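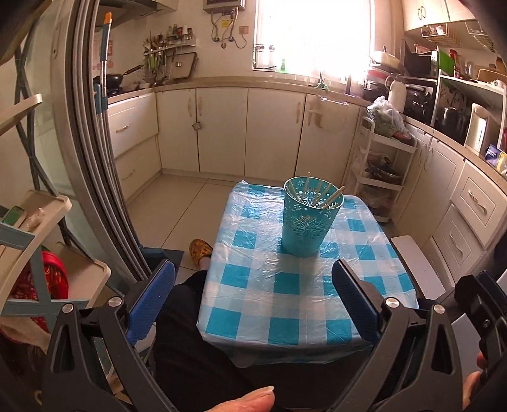
Nutach Home Water Testing Project
Progress report to the Kontogiannis Fund
Report date: 12/25/21

Summary

The project offers free lead testing of kitchen tap water to households in the older part of Lisska. It also pays for filters and, where the fund's rules allow, for replacing old faucets and short runs of indoor pipe. This report covers the second half of the grant year. Testing is a little behind the schedule we sent in with the application, and spending on repairs is well behind it. Spending on lab fees is on budget.

Testing

We wrote to 1,187 households. Of these, 884 have returned a full set of sample bottles that the lab could use. The rest either did not answer, had moved, or sent back bottles that were underfilled or missing the time of collection. We have mailed a second kit to every household in the last group.

Each kit asks for a first-draw sample, taken in the morning before any water is used in the home, and a second sample taken after the tap has run. The first instruction sheet was too long and many people skipped the part about not using the bathroom tap first. We cut it to one page in large type and had it translated again. Fewer kits have come back with problems under the new sheet, but the change came late and we would like to see another round of results before saying how much it helped.

Results

43 households had a first-draw result above the project's action level. In most of them the second sample was well below it, which points to the faucet or the pipe close to it. In 4 homes both samples were high. We reported those addresses to the water utility the same day the lab called, and staff delivered filters that evening. The utility has agreed to look at the service lines but has not given us a date.

All households have been mailed their results, including those with nothing to report. Several people called to ask what "below detection" meant. We have changed the letter to say it in plain words.

Kitchen visits

Households above the action level are offered a visit. Staff look at the faucet, the shutoff valves and any pipe that can be reached without opening a wall, and go over how to use the filter. Visits are held in the kitchen and usually take under an hour. Most of the time goes to questions about cooking, baby formula and whether boiling helps. It does not, and we now put that at the top of the handout.
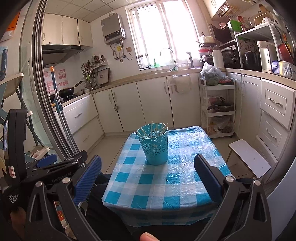 Small kitchen with white cabinets and a checked tablecloth.

Renters remain the harder group to help. A tenant can accept a filter, but a faucet or pipe cannot be replaced until the owner signs the work form. We have sent reminders to owners and will start calling them.

Supplies and repairs

The pitcher filters from Zollico arrived in full. The faucet-mounted model from the same order was delayed and then came with adapters that do not fit many of the older taps in Lisska. Zollico has taken back the unused units and credited the account. We are using pitchers in those homes for now.

Repair work has been slow to start. The plumbing contractor we chose first withdrew, and the replacement could not begin until late fall. We ask the fund to let us carry the unspent repair money into the next grant period. A revised budget is attached.

Next steps

In January we will close the second mailing, retest the homes that have had repairs, and send the fund a table of results by block with addresses removed. We also plan to hold evening phone hours, as many callers cannot reach us during the workday.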